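How many demos before a two-arm block pickup policy starts to work?

Posted by Marius Sima, June 1, 2019

I'm teleoperating two arms at a table with crumbs and a few toy blocks on it, and I love it so far! I have 179 episodes. The policy gets near the blocks but often closes its fingers too early. Should I keep recording, or change how I record?

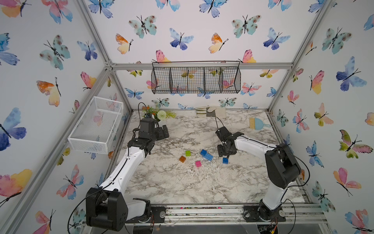
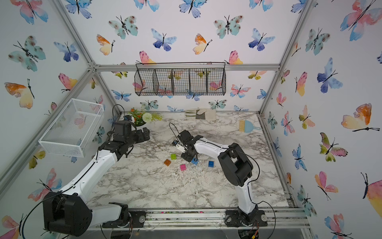
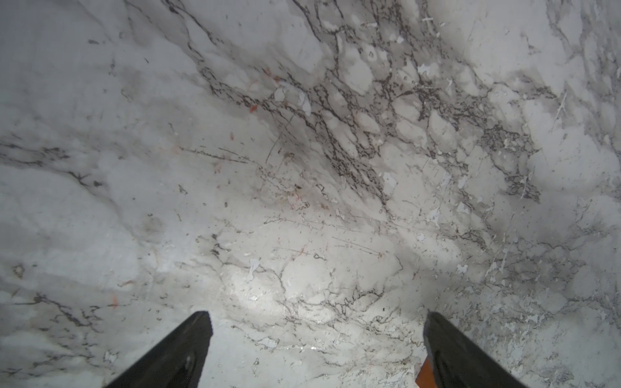 Marble-patterned tabletop in all three; the last is a gripper camera view.

Citlali Zavala
Great setup, and you're closer than you think! On our Drurness table we saw early closing until almost 200 episodes, and more of the same didn't cure it. What did was starting the arms from different places (high, low, far off to one side) and pausing a beat over the block before closing. Record some misses too, where you open up, back off and try again. Those recoveries taught our policy more than the clean runs did. Also check your wrist video against the joint log. Ours was 9 frames behind and I felt so silly when I found it.

Gilmar Siqueira
just get 300

Edileuza Cordeiro
I'd go with Citlali on the starts. One more thing, move the blocks between episodes, and the crumbs as well. Busy veining like that can look like debris from up close, so give it plenty of variety. Please post how the next batch goes!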